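Tempo de leitura: 5 min

Saco de lixo

O saco de lixo é um recipiente flexível, em geral de plástico fino, que serve para forrar o caixote, juntar o que se deita fora e levar tudo para a rua sem sujar o balde. Eu chamo-lhe «o saco» e pronto, como quase toda a gente, mas há quem diga saco do lixo, forro ou bolsa, e no Brasil ouve-se também saquinho quando é o da casa de banho. Este artigo trata do saco doméstico e do de escritório, que são os que conheço melhor (e de que já gastei uma quantidade indecente!), e passa pelo que costuma ir lá para dentro quando se limpa uma mesa de trabalho.

Origem e difusão

Antes do saco forrava-se o balde com jornal, e quem cresceu com isso lembra-se bem do fundo colado e do cheiro. O saco de plástico para lixo espalhou-se pelas casas depois de 1960, primeiro quase sempre em cores escuras, mais tarde em azul, amarelo, verde, branco e até cor-de-rosa com perfume, que é um gosto que não partilho. Em muitos sítios a cor passou a querer dizer alguma coisa: azul para papel, amarelo para embalagens, e assim por diante. Mas atenção, que isto varia de país para país e até de concelho para concelho, e um saco azul-claro tanto pode ser o do papel como simplesmente o que estava em promoção.

Formatos e tamanhos

Os rolos de casa vão dos saquinhos de poucos litros até aos grandes de jardim, de 120 litros, onde cabe uma sebe inteira se a gente calcar bem. No escritório usa-se um intermédio. Na minha despensa há um rolo Grunex e outro Netis, comprados em alturas diferentes, e a diferença que noto está no picotado: um rasga direito, o outro rasga por onde lhe apetece. Existem três fechos comuns:

- o liso, que se ata com um nó nas próprias pontas;
- o de abas, com quatro orelhas, bom para quem enche demais (eu);
- o de fita corrida, que fecha a puxar e serve de pega.

A borda dobra-se por fora do caixote, com uma folga de uns dedos. Se ficar esticada, salta ao primeiro peso e o saco cai todo lá para dentro, e depois é ir buscá-lo com a mão, coisa que não recomendo a ninguém depois do jantar.

O lixo de secretária

Há um tipo de lixo que merece parágrafo próprio, o que nasce em cima das mesas onde se trabalha. É quase todo seco e leve e ocupa muito mais espaço do que pesa: lenços e folhas amarrotadas, latas de refrigerante, pacotes de bolachas ou batatas fritas, caixas de cartão de encomendas. Convive com coisas que não são lixo nenhum, o rato, o portátil, a caneta, o borrifador, e daí a regra que aprendi na Gura, a sala partilhada onde trabalhei um inverno: primeiro encosta-se ao fundo da mesa o que fica, só depois se abre o saco. Em fevereiro, com as janelas fechadas e toda a gente constipada, os lenços eram a maior parte da colheita.
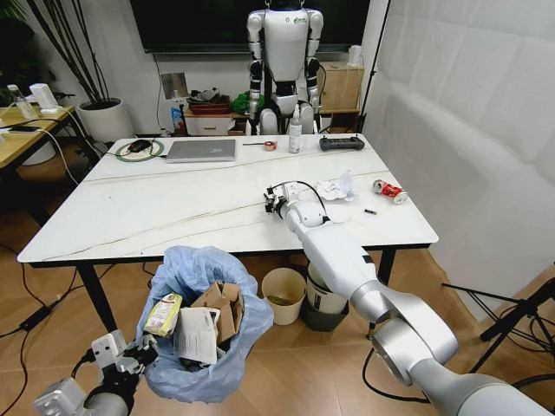 Caixote com forro azul-claro, já com cartão rasgado e uma embalagem de snack; na mesa ficam um lenço amarrotado e uma lata amassada.

O cartão é o grande ladrão de espaço. Uma caixa metida de pé, com as abas abertas, enche o saco em dois minutos e deixa cantos vazios onde nunca mais cabe nada. O melhor é espalmá-la antes, ou rasgá-la em pedaços que se arrumem ao alto contra o lado do caixote — e melhor ainda é não a meter ali e levá-la direitinha ao ecoponto, que o cartão limpo é das coisas mais fáceis de reciclar que existem. Digo isto e sei perfeitamente que às seis da tarde vai tudo para o mesmo saco.

As latas, pelo contrário, portam-se bem. Amassada, uma lata ocupa pouquíssimo, mas convém escorrê-la no lava-loiça, porque aquele restinho doce é o que faz o saco pingar no corredor. Já os lenços de papel usados vão para o lixo indiferenciado, mesmo parecendo papel; a fibra é curta e vem suja, não dá para reaproveitar. As embalagens de snack costumam enganar na outra direção, parecem papel brilhante e são muitas vezes plástico com uma película metalizada, e em Portugal o lugar delas é no contentor amarelo. As pilhas ficam fora disto tudo: pilhão, sempre, por pequenas que sejam.

Saco no caixote ou saco na mão

Há duas escolas. A primeira deixa o saco no caixote e traz o lixo até ele; a segunda tira o saco, segura-o aberto junto da mesa e vai deitando para dentro. Eu fui muitos anos da primeira e converti-me à segunda nas limpezas maiores, porque se poupa um ror de viagens. O problema da segunda é a boca: um saco fino, seguro só por um lado, fecha-se sozinho assim que se larga a outra ponta. Ajuda abri-lo com uma sacudidela para apanhar ar e meter primeiro qualquer coisa rígida, uma caixa por exemplo, que faz de esqueleto e o mantém bojudo.

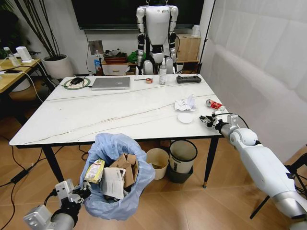 Saco azul-claro aberto diante da mesa, com uma caixa de cartão, uma embalagem amarela e branca e um pacote de papel impresso; por baixo do tampo, dois caixotes.

Quando há mais de um caixote debaixo da mesma mesa, o que é bastante comum em salas partilhadas, vale a pena decidir qual é qual. Na Gura tínhamos dois e durante meses ninguém sabia, cada um deitava no que estivesse mais perto do pé. Acabámos por colar uma etiqueta Trevaskis em cada tampa e a coisa melhorou bastante, enfim, menos com os copos de café, que continuaram a aparecer nos dois.

Espessura e resistência

A espessura mede-se em micrómetros. Tenho um rolo de 27 que aguenta bem o lixo seco de escritório e que já me falhou com cascas de melão. O que rompe um saco nem sempre é o peso, são os bicos: o canto do cartão, a aba de uma lata cortada, o pauzinho de madeira da comida encomendada. Meter dois sacos um no outro resolve, embora gaste o dobro, e eu só o faço com vidro partido embrulhado em jornal (e aviso por fora, com marcador).

Quanto ao consumo, pus-me uma vez a apontar os sacos num caderno, por teimosia, e cheguei a quase 89 num ano, contando os pequenos da casa de banho. Desde que espalmo as caixas compro menos rolos. Os sacos de supermercado reaproveitados servem para baldes pequenos, mas é de espreitar o fundo contra a luz antes de os usar, que vêm muitas vezes com furinhos.

Ver também: caixote do lixo, ecoponto, cartão canelado, lata de bebida, pilhão.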